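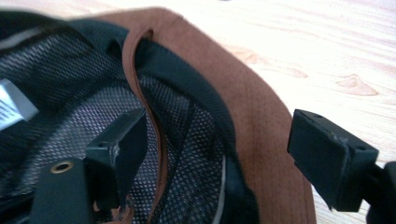 Liem Six-Panel Cap

Home Shop Caps Care Stores Contact

2 min read

The Liem is a mid-depth cap with a curved brim and an adjustable back strap. We have made it in the same shape for nine years, with one change to the brim board and a softer sweatband from the third season on. It comes in rust brown, navy, olive and stone.

Fit

One size, adjustable from 55 to 61 cm. If you measure over 60 cm, look at the Skonder, which has a deeper crown and a longer strap. To measure your head, run a soft tape just above the ears and across the middle of the forehead. Most people who send a cap back for size measured too high.

The crown is lined with mesh above the band and has a light backing behind the front two panels. It holds its shape on a shelf but will fold for a coat pocket. The brim shouldn't be folded.

Fabric and band

The outer is a fine cotton weave, washed once before cutting so it shrinks very little afterward. The rust brown is dyed in the piece, and shades vary a bit between batches. If you are ordering several for a team or a shop, order them together and we will pull from one batch.

The sweatband in the rust brown is black. Bayu Chong in our sample room tried a matching brown for one season, and it showed salt marks after a week of summer wear.

Care

Hand wash in cool water with a little dish soap. Work the band with a soft toothbrush, rinse well, and press the water out with a towel. Dry it over a bowl, away from heaters. No dishwasher, no tumble dryer, no bleach.

New caps in the darker colors can give off some dye in the first wash - keep them away from light shirts until then.

Price and shipping

Liem cap, any color: $38
Replacement strap: $6
Brim repair: $12 plus return postage

Orders placed before 2 p.m. leave our Wiriteck warehouse the same working day. The olive is out of stock and is due back in August. We have 116 of the stone left and won't be dyeing that color again.

Unworn caps can be returned within 30 days. For repairs, write to Dewanti Sumampouw at the service desk first and say what is wrong with the cap. She will send a label and a rough date.

Contact: Bulter Caps customer service | © Bulter Caps | Back to top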